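Folding and Rolling a Compact Umbrella

Notes by Onni Tuominen, updated 26 February 2020

These steps cover a short umbrella with a wrist strap or cord. Work on a flat table with a clear edge in front of you. Keep cups and glasses at the far end, away from the swing of the ribs. A shallow tray is useful for parking the umbrella between steps.
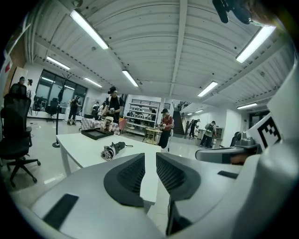
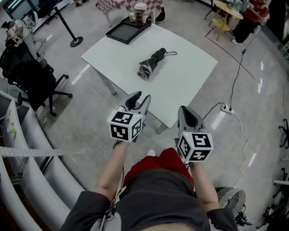
A folded umbrella on a white table, with a black tray on the same table.

Before you start

The fabric must be fully dry. If it is damp, leave the umbrella half open overnight. Fabric rolled damp will crease along the ribs and may smell by March.

Step 1. Close the canopy

Hold the umbrella point down and pull the runner toward the handle until the catch releases. On automatic models, press the button first, then push the shaft in against the spring until it clicks. Keep your face clear of the shaft - the spring on a full-size automatic is strong.

Step 2. Free the panels

Shake the umbrella twice. Pull each panel out from between the ribs so that it hangs as a separate flap. Check that no rib tip is caught in a seam.

Step 3. Flatten and wrap

Lay the umbrella on the table with the handle toward your stronger hand. Smooth one panel flat, fold it over the shaft, and repeat with the next, always in the same direction. Turn the shaft with the other hand as you go. Grip the fabric, not the ribs.

Step 4. Fasten

Bring the closure band around the bundle and fasten it. The band should lie flat with no slack. If it will not reach, a panel is doubled under - go back to Step 2.

Step 5. Store

Lay the wrist strap straight along the handle. If you use a sleeve, slide it on from the tip end. Sleeves from Altov run 2 cm shorter than those from Nakstead, so measure the rolled length before ordering.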